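Module 4: Enclosures, Panels and Connectors
Handout for week 6. Lecturer: Gaurav Dixit

4.1 Scope

These notes cover the mechanical side of small equipment housings: how a unit is divided into modules, how the modules are joined, and how controls and sockets are laid out on the face. Circuit design is dealt with in Module 5. Read the Sisodia worksheet before the seminar, as the terms used there are assumed below.

4.2 Dividing a unit into modules

A housing may be made as one body or as several bodies fixed side by side. A single body is stiffer for its weight and has fewer joints to seal. A divided body can be repaired one section at a time, and a section can be revised without redrawing the others. The cost of division is paid at the joints. Each joint adds a tolerance to the overall length, and the errors add up along the row.

For a row of identical modules, the worst-case error in overall length is the sum of the errors of each module and each joint. Take three modules, each 100 mm long. If the total error allowed is 6 tenths of a millimetre and the joints are treated as perfect, each module may vary by 2 tenths. In practice the joints are never perfect, and the allowance for each module must be reduced to suit. The Ponura case study shows what happens when this step is left out: the parts passed inspection singly and the assembled row would not enter its rack.
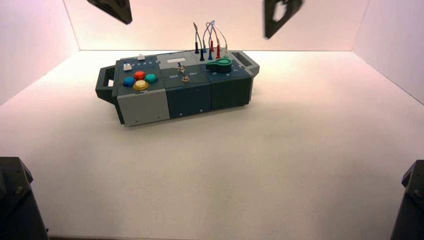
Joints between modules fall into two groups. Fixed joints use screws, rivets or adhesive. Separable joints use clips, dovetails or captive fasteners. A separable joint must locate the parts before it clamps them — pins or a lip should take the sideways load, and the fastener should only pull the faces together. A screw used as a locating pin will wear its hole oval.

4.3 Handles

A handle carries the full weight of the unit plus the load from sudden movement. For hand-carried equipment, design for three times the static weight. Where there are two handles, do not assume that they share the load equally. One hand will often lift first, and each handle should be checked as though it were alone.

Edges that meet the fingers should be rounded. The opening must admit a gloved hand if the unit is used outdoors, as with the Surnaslow field sets discussed last February.

4.4 Panel layout

Group controls by task and keep sockets away from controls, so that cables do not lie across them. Leave clearance around each connector for the fingers as well as for the plug body. Labels go above the item they refer to, where the hand will not cover them.

4.5 Exercises

(a) Repeat the calculation in 4.2 with joints that each add half a tenth of a millimetre. State the new allowance per module.

(b) Sketch a separable joint for the Jondar housing. Mark which surfaces locate and which clamp.

(c) Find the design load for one handle of a unit weighing 6 kg. State your assumptions.

Hand in (a) and (c) only. The sketch for (b) will be discussed in the seminar.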